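バス停の間隔を広げる案、どう読めばいいですか?

読了時間:6分
印刷する | メールで送る

いしだたみ
2022年11月21日

Brarudska に越してきてから路線バスにすっかりはまってしまい、休みのたびに端から端まで乗っています。なかでも好きなのが Rameo 線です。Plurkimside の坂の上から Hamann 通りを抜けて駅まで行く路線で、窓からの眺めがとにかくいい!

その Rameo 線で、バス停を整理する案が出ました。配られた資料によると、今の停留所の間隔は平均で232メートル。これを平均410メートルまで広げて、そのぶん速く走れるようにするそうです。地図には残す停留所とやめる停留所が色分けされていて、うちの最寄りはやめるほうに入っていました。

反対したいわけではないんです。乗っていると、止まったと思ったらまたすぐ止まる区間があるのはわかりますし、駅に早く着くなら嬉しい。ただ、資料に大きく載っているのは「平均の歩行距離の増加はわずか」という一行で、これをどう受け取ればいいのか迷っています。坂の上の人と Hamann 通り沿いの人では、同じ距離でも話が違うのではないでしょうか。

意見の提出は3月まで受け付けるとのことなので、どうせ書くならちゃんとしたものを書きたいです! 計画の見方に詳しい方、資料のどこを確かめればいいか教えてください。図書館で借りた交通計画の入門書も読みはじめたところです(思っていたよりずっと面白い)。

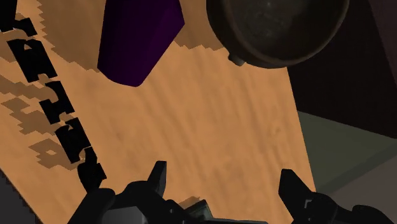
のりつぎ上手

うわあ、いい話題! バス停の間隔は、交通計画のなかでもいちばん身近で、いちばん奥が深いところだと思っています。長くなりますがお付き合いください。

まず「平均」について。間隔が232メートルから410メートルになっても、沿道の人が歩く距離がその差だけそっくり増えるわけではありません。停留所と停留所のちょうど中間に住んでいる人でも、歩くのは間隔の半分までです。資料の「わずか」は、たぶんこの計算から来ています。数字としておかしくはないです。

ただし、この計算はバス通りに沿ってまっすぐ歩くことを前提にしています。Plurkimside のように道が折れ曲がっていたり、階段があったりする場所では、地図の直線と足で歩く道のりがまるで合いません。ですから最初に見てほしいのは、歩行距離が直線で測られているのか、道路網に沿って測られているのかです。資料の注に小さく書いてあることが多いです。書いていなければ、それだけで立派な質問になりますよ!

次に所要時間。停留所を減らすと、減速と加速とドアの開け閉めのぶんが浮きます。でも乗り降りする人の数は減らないので、残った停留所での停車は長くなります。浮いた時間をどう見積もったのか、停車が延びるぶんを引いてあるのか。ここは意外と抜けます。

それから、浮いた時間の使い道です。私がいちばんわくわくするのがここ。一周が短くなれば、同じ台数のバスで本数を増やせるかもしれません。待ち時間が縮まれば、歩く時間が少し増えても全体では得をする人が出てきます。ところが、短くなったぶんを車両を減らすほうに回す計画もあります。どちらのつもりなのかで、案の意味がまったく変わります。資料の時刻表案を今の時刻表と並べて、昼間の本数を見比べてみてください。

もう一つ、坂です。上りと下りは分けて考えたほうがいいです。買い物帰りに坂を上る側で停留所が遠くなるのと、下る側で遠くなるのでは、体への負担が違います。上りの便だけ停留所を残す、という提案だってできます。

最後に意見書の書き方を。自分の停留所を残してほしいと書くのは全然かまいません! そこに実際に歩いてみた時間を添えると、読む側にはとても助かる材料になります。家から今の停留所まで、家から新しい停留所まで。両方とも上りと下りで測って、横断歩道の待ち時間も入れてください。私は自分の町でこれをやって、歩く道そのものが好きになってしまいました。

まちかど

うちのほうでも昔やりました。最初は文句が多かったけど、慣れます。速くなるならいいと思います。あと停留所を減らすなら残すほうに屋根とベンチをつけてほしい。それだけ書いて出せば?

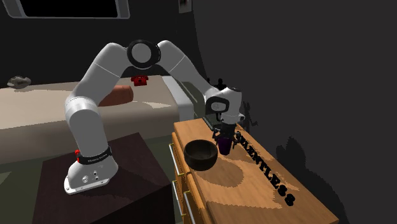
隣の停留所までの距離が同じなら、やめる停留所は利用者数だけで選ぶのですか。

利用者数は材料の一つで、乗り換えのしやすさ、横断歩道の位置、診療所や学校への近さも合わせて見るのが普通です。

川むこう行き

上のお二人に足すかたちで書きます。私は Rameo 線の沿線で、Hamann 通りのほうに住んでいます。説明の集まりにも出てきました。70人を超える参加があって、質問の時間がぜんぜん足りなかったです。バスの話であれだけ盛り上がるなんて、いい町だなあと思いました!

集まりで出た話のうち、いしだたみさんの役に立ちそうなことを書いておきます。

停留所の統合には2つのやり方が混ざっているそうです。片方を残してもう片方をやめる場合と、両方をやめて真ん中あたりに新しく置く場合です。色分けの地図だと後者がわかりにくくて、「やめる」の色だけが目に入ります。最寄りの停留所がやめる色になっていても、少し先に新設の印があるかもしれません。地図の裏面の凡例をもう一度見てみてください。私も最初は見落としていて、怒りながら会場に行ったくちです(笑)。

新しい停留所の位置は、まだ動かせるとの説明でした。交差点の手前に置くか、渡った先に置くか、という話が面白かったです。手前だと、乗り降りのあいだに青信号を逃してしまうことがある。渡った先なら信号を抜けてから止まれるし、バスの後ろの横断歩道を人が渡りやすい。そのかわり、後続のバスが続いたときに交差点まで列が伸びる心配がある。Hamann 通りは信号が多いので、停留所の数を減らすより、位置をずらすほうが効く区間もありそうです。意見書にはこの観点もぜひ!

それと、平均所要時間のほかに「ばらつき」の数字を求めてもいいと思います。いつもより早い日と遅い日の差が小さくなれば、駅での乗り継ぎに余裕を見なくて済みます。毎日乗る人にとっては、平均が少し縮むより、こちらのほうがありがたいことも多いです。会場でこれを聞いた方がいて、担当の方は「次の資料に入れるよう検討します」と答えていました。同じ要望が何通か届けば、入る見込みも上がるのではないでしょうか。

のりつぎ上手さんの書いている上り便だけ残す案は、坂の区間にはとても合う気がします。私も自分の意見書に入れさせてもらいますね。

いしだたみ

みなさん、ありがとうございます! 凡例、見ました。うちの最寄りのすぐ下に新設の印がありました。完全に見落としていました……。それでも上りは今より遠くなるので、さっそく時間を測ってきます。朝と買い物帰りの両方でやってみるつもりです。

歩行距離の測り方は、注にも本文にも見当たりませんでした。これは一行目に書きます。昼間の本数は今と同じになっていたので、浮いた時間をどこに使うのかも聞いてみます。書けたらまたここに載せますね。

印刷する | メールで送る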